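Fitting a Push Button Switch to a Control Box

Most push-button switches for machine panels come in the same basic pieces: a head with a colored cap, a metal or plastic ring that trims the hole, a threaded neck, and a contact block that sits behind the panel and takes the wires. Once you have fitted one, the rest go quickly. These steps are for a mushroom-head start button going into a plain plastic box, the kind used on a dust collector or a bench fan.

What you need

A switch with a normally open contact block
An empty enclosure with a flat lid (I use the Plastau 2261, but any lid thick enough not to flex will do)
A step drill that matches your switch
A small flat screwdriver and a small Phillips
A multimeter
A tray with a rim, for the loose parts
Masking tape and a pencil

Before you start

If the box is already wired to anything, unplug it and check with a meter that it is dead. For mains wiring, follow your local code, and get an electrician if you are not sure of the circuit.

Sort the parts on a light-colored surface. Terminal screws are small and dark, and they vanish on a cluttered bench. I keep everything for one box in one tray and don't open the next bag until that box is closed.

Step 1. Check the contact block

Set the meter to continuity and put a probe on each terminal. A normally open block stays silent until the button is pressed. A normally closed block beeps at rest and goes quiet when pressed. Do this with every switch, even from the same order. In a bag of 200 from Brultuslow I found 34 with the wrong block, and the caps all matched.

Step 2. Mark and drill the lid

Put masking tape over the area and mark the center of the hole. Leave room for a finger on all sides, and check the depth inside the box – the contact block sticks out farther than you expect. Drill slowly and stop at the right step. Clean the edge with a knife, then peel off the tape.

Step 3. Separate the head from the block

Some blocks release with a lever, others with a quarter turn or a pair of screws. Look at the maker's sheet before you pull. Don't pry against the plastic.

Step 4. Mount the head

Drop the head through from the front with its gasket in place. Line up the locating notch if there is one. Thread the nut on from behind and tighten it by hand, then a little more with a wrench. If the head turns when you twist it, the nut is too loose.

Step 5. Wire and refit the block

Strip the wires to the length on the sheet, push them fully under the clamps, and tighten. Tug each one. Click the block back onto the head and press the button several times. It should come back up freely.

Step 6. Test again

Repeat the continuity check through the wires before you close the lid. If the reading has changed, the block is usually not seated all the way.
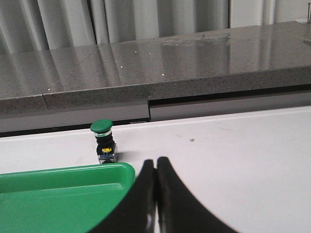 Green mushroom-head switch standing on its contact block, next to the parts tray.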